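Section 4. Setting Up the Duty Room Radio Base

Use this section after the cabinet has been mounted and the mains supply checked (Section 3). It covers the Drerkano base unit as fitted at shared posts, where police and military patrols work from the same room. Allow roughly 12 minutes.

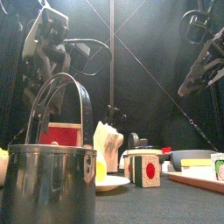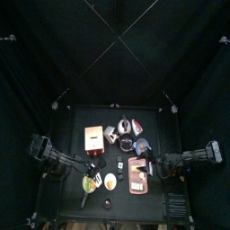

Two views of one workspace: a steel pot with a wide arched handle, first; a black tabletop with toy kitchen items, second.

4.1 Before you start

You need the base unit, the desk microphone, the antenna lead and the key card issued to the post. Posts under the Plaltosham district office also need the printed channel sheet. Do not use a channel sheet from another district, even if the channel names look the same.

CAUTION: Never power up the base unit without the antenna lead connected. Transmitting without an antenna can damage the output stage.

4.2 Connecting the unit

1. Set the rear power switch to OFF.
2. Screw the antenna lead onto the socket marked ANT. Hand tight is enough. Do not use pliers.
3. Plug the desk microphone into the left front socket. The right socket is for a headset only.
4. Connect the power lead, then set the rear switch to ON. The status light shows amber during start-up and then green.
5. Insert the key card with the chip facing down.

If the light stays amber for more than 3 minutes, switch off, remove the card and repeat from step 4. If it stays amber a second time, go to Section 9.

4.3 Loading the shared channels

1. Press MENU and choose CHANNEL GROUPS.
2. Select JOINT PATROL. The display lists four channels.
3. Assign channel 1 to the police duty desk and channel 2 to the military duty desk.
4. Leave channel 3 as the joint incident channel. It must stay open at both desks for the whole shift.
5. Channel 4 is for testing. Set it to low power.
6. Press SAVE and wait for the tone.

Note: On older Kokkonen handsets the joint channel appears as JNT-3. The setting is the same and no change is needed.

4.4 Test call

1. Select channel 4.
2. Hold the microphone key for two seconds before you speak.
3. Give the post name and say "test call."
4. Ask a second operator to answer from a handset outside the building.
5. Repeat the call on channel 3, with both duty desks listening.
6. Write the result in the station log, with the time and both call signs.

Do not run test calls between 6 p.m. and 7 p.m., when shifts change over.

4.5 Locking the settings

Press and hold LOCK until the padlock symbol shows. Remove the key card and return it to the key safe. Only the shift supervisor at either desk may sign it out again.

Posts that use a Kemine recorder should now go to Section 5. All others continue at Section 6.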